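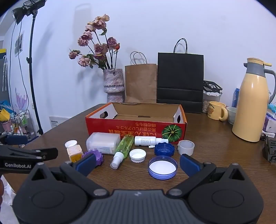
Open cardboard box on the table

How I plan my attempts for a local weightlifting meet

My first meet was a mess. I had one snatch number in my head, no plan for the other two, and Tracey Wainwright (my coach, bless her) had to guess the rest while I sat there eating a banana. I've done it differently ever since, and it only takes an evening.

Step 1: Get your real numbers. Go back through your training log for the last couple of months and write down the heaviest snatch and clean and jerk you made with no drama. Skip the one where you walked it halfway across the gym! If your log is a pile of phone notes like mine used to be, copy it all onto paper first.

Step 2: Pick an opener you could hit on a bad day. I want something I've made in training when I was tired and grumpy. Say your best clean and jerk is 100 kilos - I'd open at 90 and feel great about it. You can go up between attempts but you can't come back down, so a greedy opener can wreck your whole day.

Step 3: Write two second attempts. One for when the opener flew, one for when it was ugly. I use 96 and 93 in the case above. Leave the third blank until you've seen the second.

Step 4: Work your warm-up backward from the opener. My last warm-up is 4 kilos under it, and then I go down in bigger jumps until I'm at the empty bar. Count the attempts ahead of you on the board and take a lift every three or so.

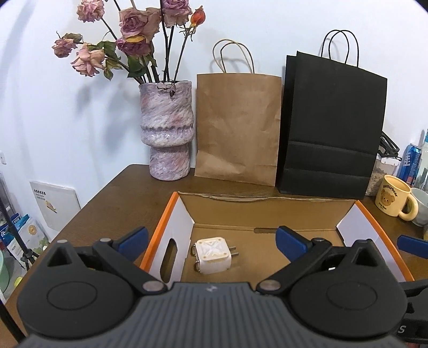
Put the plan on a card and pack it the night before, with your shoes, singlet, tape and ID. I do this at the table and check things off as they go in the bag. Small stuff gets lost in a big gym bag, so I'd keep it together in something low and open while you pack, like the shallow cardboard box with the white plug adapter in it. You can see at a glance what hasn't gone in yet. Add a phone charger too. Meets run long.

Step 5: Give somebody else a copy. Leanne Cropper has handled me at the last few meets, and she reads my card better than I do once I'm nervous. Tell her, or whoever you've got, the number you don't want to go past.

And check the changes deadline with the marshal's table when you arrive. Ours at Clegg was stricter than I expected, and Bradley Holroyd got stuck with a jump he hadn't wanted. He made it, the lucky so-and-so.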